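Chapter 10
Starting a School Where There Was None

In the previous chapter we looked at how governments plan schooling for a whole country. We now turn to a smaller scale: the district that has children of school age but few teachers and hardly any buildings.

Our main case is Hiton, a farming district with 2690 children between the ages of six and fourteen. When the first survey was made, 298 of them attended lessons on most days. The nearest full primary school was at Monosberg, a walk of 15 kilometres, and its lessons were given in a language that few Hiton families spoke at home.

The Husar programme began work in September of the following year. It trained local adults as teachers, two evenings a week, and paid them a small wage — late, in the first two terms. Reading was taught in the home language for three years before the second language was brought in. Parents did not all agree with this, and section 10.3 sets out their arguments.

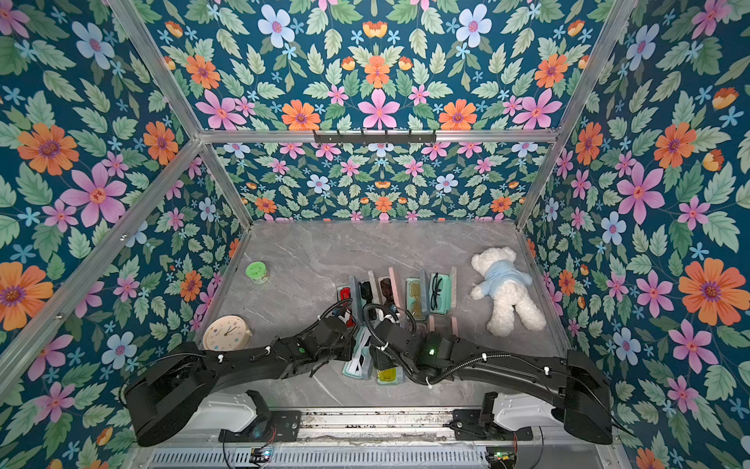 Figure 10.1 Floral pattern with orange, pink and pale blue flowers on a deep teal ground.

As you read, keep a note of who made each decision and who paid for it. You will need these notes for the comparison with Trornance in section 10.5, where the teachers came from outside the district and most left within two years.

Key terms: home language, enrolment, attendance, in-service training, pupil–teacher ratio.

Before you start, find out which languages were used in the first school you went to, and by whom.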